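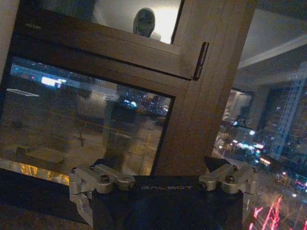 Subject: Re: [pressroom] Lestora Courier appeal, any word?

On Jul 2, 2022, Emiliano Calvo wrote:
> Does anyone on the list know how the Courier's
> appeal went? Last I read, the judge had fined them
> $2,413 for refusing to hand over Xu's notebooks and
> given them until the end of June to pay. Our paper
> ran one short item and then dropped it. Also, is the
> Skulari hearing part of the same case or a separate one?
>
> Emiliano

Emiliano, you picked a great time to ask, they won! The ruling came in late in the afternoon and I've been grinning ever since. The fine is gone and the notebooks stay with Xu, all 6 of them, including the one with the interviews from the Londodent plant that the company's lawyers wanted so badly.

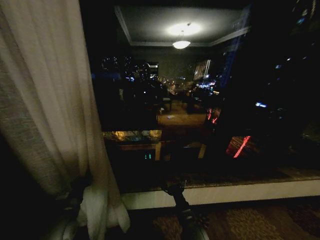
White curtain tied back at the window, city lights outside.

I sat through the whole appeal and it was wonderful to hear the panel go after the subpoena line by line. One judge asked three times what the company had tried before coming for a reporter's notes, and their lawyer kept going back to the billing records. The opinion says they could have talked to the shift supervisors first (exactly what the Courier argued back in the spring!). It's short and very readable, so do get the full text from the clerk's page and skip the summary, which mixes up the two motions.

On your other question, Skulari is separate. That one is about whether the county can close a zoning hearing to the press, and it's still waiting for a date. Same attorney, though, so the two get lumped together a lot.

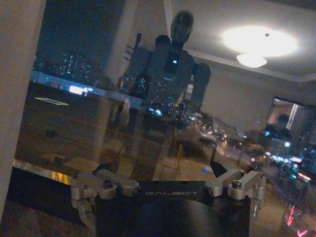 Galbot gripper at the window, night.

The Courier has been printing since 1885, and the newsroom is down to four people, so this means a lot over there. They're putting the ruling on the front page with Xu's original story next to it. I asked for extra copies and can mail up to 80 to anyone who teaches a reporting class or just wants one. Write to me off list with an address.

Has anybody heard whether Londodent plans to ask for a rehearing? The clerk had nothing when I called.

Kvido Mikuš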